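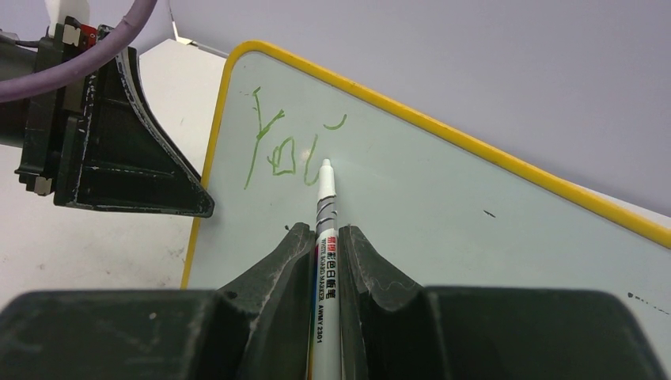 阅读时长：17 分钟

染坊工作笔记　一月，星期三
蓝缸，接上次

早上八点不到就到了，先掀缸盖。昨晚走的时候面上那层铜紫色的膜还很厚，靛花聚成一大团在中间，今天早上靛花塌了一半，膜也薄，拿玻璃棒轻轻拨开，下面的液是偏绿的黄。能用，但比我想要的绿。理想的颜色是那种泡得很浓的普洱兑了一点点绿，透光看发琥珀，今天这个更像没熟的柠檬皮。

缸温二十九度。夜里冷，电热毯那个定时我又忘了调回来（第三回了，我已经在定时器上贴了胶布，胶布也没用）。pH 试纸 11 往下一点点，颜色介于两格中间，我记 10.8，其实看的人各有各的眼睛，记个大概，反正都是同一卷试纸。

这缸的底子还是老配方，靛粉一份、熟石灰两份、果糖三份，按重量。靛粉换了 Tradero 新到的那批，上一批用到见底了。新粉细，颜色偏紫，倒进水里会浮，所以我照例先和玻璃珠一起装瓶，加一点温水摇。摇到没有疙瘩为止，我大概摇了两集播客的工夫，手臂酸得不行，但很值得，上回偷懒没摇够，缸底捞出来一坨一坨的，全浪费了！

先把今天要干的活写下来，省得下午又忘：
补果糖，升温，等缸。
把 Cernurgate 的那单棉麻布煮练完，过清水，湿着备用。
小样六条，分别浸不同次数，做色卡。
旧的 Shokri 卡片对一遍，看新粉和旧粉差多少。

先说补缸。

果糖用热水化开，沿着缸壁慢慢倒下去，然后用长棒顺时针搅，先贴着壁转，转出漩涡以后慢慢往中间收，再反过来轻轻推一下让它停，靛花就会聚到当中。我喜欢这一步，非常解压。搅的时候不要提棒，不要溅，空气进去一点还原就亏一点。搅完盖上，等。这次补完是八点四十，九点半看，绿退了一些；十点半再看，面上膜又起来了，而且裂纹是那种大块的，像晒干的泥地，好兆头。温度那时候升到四十三。十一点取了一小勺，对着窗看，琥珀色，沉渣分得很清楚，行了，今天能染。

给自己提个醒：石灰缸补料先补糖，看一看再决定要不要补石灰。我以前是一发绿就两样一起加，结果缸底的渣越来越厚，布一碰到渣就是一片一片的斑。现在缸底吊了一个不锈钢网，网下面随它沉去，网上面干干净净。这个网是去年做得最对的一件事，早该做。

煮练

Cernurgate 那单布全部称了干重，3,748 克，比他们单子上写的重一些，我猜他们称的时候布更干，这边一月份屋里晾着衣服，潮。两种料，一种是平纹棉，中等厚，一种是棉麻混的，手感很硬，上浆上得跟纸板似的。棉麻的那种先单独用温水泡了一夜，早上捞起来水是浑的，滑滑的，换了水又泡了一遍才不滑。

煮练用纯碱，加一点点中性洗涤剂，大锅微滚，一个半小时，中间翻布。水煮出来的颜色每次都让人吃惊，看着雪白的布，煮出来的水跟红茶一样！棉麻那锅更深。煮完不急着倒，等它自己凉到能下手，再过清水，过到水清，甩一下，别晾干，直接叠在桶里盖湿毛巾。

漏写一句：棉麻布煮完滴了一滴水上去试，水滴停在上面好几秒才进去，说明没煮透，所以我又回锅煮了四十分钟。第二次滴上去，一下就没了。平纹棉的一次就过。以后硬料的直接按两遍煮算时间，报工期的时候也要这么报。

另外这锅水我留了一桶，想试试拿来泡下一批布的第一道，省水。试过再记。

缩水也量了。棉麻布经向缩得厉害，我裁了一块方的做记号，煮前煮后一比，经向短了一大截，纬向几乎没动。这个要写邮件告诉 Cernurgate，他们要拿去做门帘，尺寸如果是按煮前的算就麻烦了。（已写，下午三点发的。）

小样

小样还是从边角料上裁，平纹棉，每条宽窄随便，长度够剪四份就行：一份留色卡，一份挂窗上晒，一份洗，一份备用。

流程记一下，虽然每次都一样，但隔壁房间的人接手的时候总要问我：
布条湿透，挤到不滴水。
贴着缸面慢慢送进去，手在液面下把布打开，让它每个地方都碰到液，不要揉出气泡。
第一次浸久一点，我数慢拍数到三百，后面每次两分钟左右。
出缸的时候在液面下先挤一把，再提出来，提的时候贴着缸壁，不让它滴滴答答往回掉。
马上打开，抖平，挂起来氧化，至少等到看不见绿，一般我给二十分钟。
再下一次。

出缸那一下我染了这么多年还是要看，黄绿的布在空气里一层一层变成蓝，从边上往中间跑，折痕的地方最慢。今天第一条出来的时候绿得特别亮，说明液里的隐色靛够足，我高兴得差点忘了按表。

浸一次：很淡，带一点灰，像褪过色的校服衬衫。
浸两次：天蓝，匀。
浸三次：中蓝，这个颜色最好卖。
浸四次：和三次差得不多，说明缸有点乏了，也可能是我氧化时间给短了，中间接了个电话，急急忙忙下去的，存疑。
浸五次：一下子深了，偏紫。
浸 6 次：深蓝，湿的时候几乎发黑，半干以后能看到红光。

四次那条我不太信，明天缸歇好了补做一条。如果还是跟三次一样，那就是新粉的上色曲线本来就这样，色卡上就得注明。

对旧卡

Shokri 那套卡是我们开坊第一年做的，用的是旧粉，夹在牛皮纸本里一直避光。今天拿出来和湿样比没意义，等小样干透了，下午四点以前趁北窗的光比的。开灯比过一次，完全不准，灯下新旧两条看着一样，到窗边差别就出来了。

结论先写：同样次数，新粉比旧粉深半档，色相往紫走。淡的几条差别小，从三次往上就很明显。所以如果老客人拿旧卡来下单，三次的颜色，我现在可能得浸两次再加一次很短的。很短是多短，要再试。我先按三十秒打算。

还有一点，旧卡上五次那条摸着掉色，手指一擦有蓝。新样五次的还没洗，先不比。旧卡当年大概皂洗没做够，那时候懒，也不懂。现在的做法是最后一次氧化完过夜，第二天温水漂，漂到水不蓝，再用一点白醋的水泡十来分钟把碱中和掉，再漂，最后皂煮。石灰缸出来的布不过醋的话，手感是涩的，而且布面上有一层白霜似的东西，深色看得特别清楚。

中午吃的面，不记了。

Rendisbridge 那本手册

顺便把读书笔记也写在今天。Rendisbridge 寄来的那本复印的旧染谱我终于看完了蓝缸的部分，字小，错字多，有些地方要猜。里面的办法跟我们不一样，用的是麸皮和茜草根养缸，发酵的，温度要低得多，养好了能用很久。书里说缸“睡了”的时候给它一把温麸，第二天早上闻味道，味道甜就是醒了。我挺喜欢这个说法，虽然我对那个“甜”非常怀疑，发酵缸我闻过，谁闻谁知道。

书里有一段讲淡色要用老缸染，浓色用新缸染，这个跟我的经验完全合得上。新缸靛多，浅色一下就过头，而且不匀，老缸快用尽的时候染淡蓝，又清又匀，还牢。所以我想把这缸分个先后：先染 Cernurgate 的深色门帘料，再染中蓝的，最后剩下的力气留给浅蓝的围巾。以前是按客人的下单顺序排，今后按颜色排，交期上跟人说清楚就好。

书里还讲到布要“先拜缸三次再入”，我猜是让人把手上动作放慢。没打算照做，但我今天下布之前确实站了一会儿。

我想养一个小的发酵缸试试。拿个 2,000 毫升的玻璃罐，放在暖气旁边，成本很低，坏了就倒掉。麸皮粮油店有，茜草根还剩半包（去年染红剩下的，磨碎了有点受潮，做菌的饲料应该不要紧）。碱用草木灰水还是纯碱还没想好，书里用的是灰水，我们没有稳定的灰，第一次先用纯碱，少一个变量。温度控制在三十几度，千万不能像石灰缸那样升到四十多，菌会死。每天早上看一次膜，闻一次，搅一次，记在这个本子后面几页，我已经把那几页折了角。

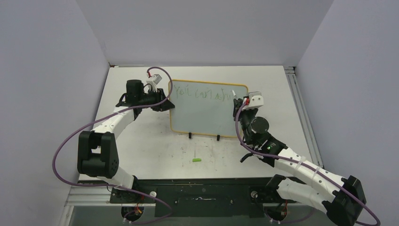

蓝缸发绿、染不上色，先加糖还是先加石灰？

先看 pH。试纸在 10.5 以上就只补果糖，升温到四十几度，等一两个钟头再看膜；低于 10.5 再少量补石灰，一次一小勺，搅匀等一阵再测。

接着写下午的。

一点二十开始下大布。先下棉麻的深色料，一次只下一幅，缸就这么大，挤着下肯定花。我原来想两幅一起吊在圈架上下去，圈架的钩子间距够，后来还是算了，棉麻料湿了以后又沉又硬，两幅会贴在一起，贴住的地方就是白印子。

第一幅第一次浸下去很顺，出来绿得匀。第二次下去的时候布角从钩子上滑了，掉到网上，捞起来那一角碰过网，有一道浅浅的格子印。氧化以后看得见，再浸一次盖掉了大半，干了以后还要对光查。要是还在，就把那个角安排到门帘的折边里，折进去两指宽正好。

钩子要换。现在这种钩口太浅，薄布没事，厚布一沉就脱。我想改成用棉绳在布边缝一道大针脚，串在竿上，染完抽掉。麻烦是麻烦，但是不脱，也没有钩子锈的风险。回头先在一幅上试，看缝线下面会不会留白。多半会留一点点，缝在折边线以外就无所谓了。

第二幅没出事。第三幅第三次出来的时候，绿色明显淡，氧化得也快，几乎一出缸就蓝了，就是缸乏了。温度也掉到了三十七。停，盖上，不硬撑。以前我总想着今天把单子赶完，缸越乏越浸，浸出来的颜色浮在面上，一洗全掉，等于白干，布还得重来。所以今天就到三幅，第三幅差的那几次等明天缸醒了再接着下。中间隔一夜没关系，但是明天下缸之前要重新湿透，不能干着下，干湿交界会有一道线，怎么染都盖不住。

晾的问题。后面那根长竿晾三幅就满了，湿布垂下来碰到地，地是湿的，我垫了干净的旧床单。垂下来的那一截氧化慢，中途倒了个头。以后这种长料还是要手风琴那样折着挂，折峰要隔开，用竹片撑。竹片削了一半，剩下的找时间削完，毛刺要磨，上次就是毛刺勾了丝。

一个小插曲，三点多停过一次水，漂洗漂到一半。还好桶里有早上留的清水，先把第一幅的那一道漂完了，别的泡着等。停了二十来分钟就来了，来的头一股水是黄的，放了一阵才敢用。黄水里有铁，碰到蓝布还好，碰到没染的白坯就是锈斑，以后来水先放掉再接，水管口套个纱布也行。

洗下来的颜色：第一道很蓝，第二道淡蓝，第三道几乎清。比旧粉好，旧粉要漂五六道。新粉贵一点，可是省水省时间，细算一下说不定还划得来，等这单做完把水费也摊进去看看。

账和料

果糖还剩一袋没开封的，加上桶里的底。石灰够。醋不够了，要买大桶的。pH 试纸只剩一卷，去年那种便宜的不要再买，颜色跳，两格之间看不出来。玻璃珠少了几颗，估计倒靛泥的时候一起进缸了，哪天清缸的时候捞。

靛粉今天没再加，缸里的量应该还能撑两幅，然后要做新的靛母液补进去。母液提前一天做，用保温壶装，第二天直接沿壁灌，这样缸不用停。去年夏天我是当天做当天灌，缸整整浑了一下午，什么也没染成，光坐着看它。冬天更要提前，水凉得快。

报价那件事也想一想。Cernurgate 问能不能把深色的单价降一点，说他们量大。我翻了前几个月的本子，深色的时间主要花在氧化和等缸上，量大并没有省多少，一缸一天能出的深色就这么几幅。中蓝倒是可以谈，中蓝一天能多出一倍不止。打算回他们：深色不动，中蓝让一点，交期放宽的话浅色再让一点，因为浅色可以等缸老了慢慢染，顺手的事。措辞明天想，今天脑子里全是布。

几件小事，不分先后：
手套左手那只食指破了，我的食指现在是蓝的，柠檬汁搓了没用，等它自己长掉。
温度计和水银的那支对过，电子的高一度。上面写的温度都是电子的读数，没有减。
缸盖边上的海绵条老了，一捏掉渣，换之前先用布条缠一圈顶着。
挂窗上晒的小样，一半用锡纸包住，从今天下午算起，两周后看。旧粉的那组也同时挂了一份，方便比。
搅缸的长棒请洗完倒着插，别平放在台子上，水会流到布上。
色卡背面一定写粉的批次，我今天找旧卡批次找了半天，最后是从墨水颜色推出来的，太傻了。

收尾五点四十。缸最后搅了一次，补了小半份果糖，没动石灰，温度重新拉到四十五，盖好裹上毯子。定时器这次真的调了，调成每两小时通一次电，一次半小时，明早看是多少度，要是还在三十以下，就得考虑在缸外面再包一层保温棉，毯子外头漏风的那面尤其要包。靛花走之前看是聚着的，颜色深，泡不大。

玻璃罐洗好了，开水烫过，倒扣在架子上。麸皮还没买。明天早上来了先看缸，再补四次那条小样，然后接第三幅。

又想起来，棉麻第一幅那个角，晚上临走拿手电对着照了一下，半湿，格子印还隐隐约约有，等干。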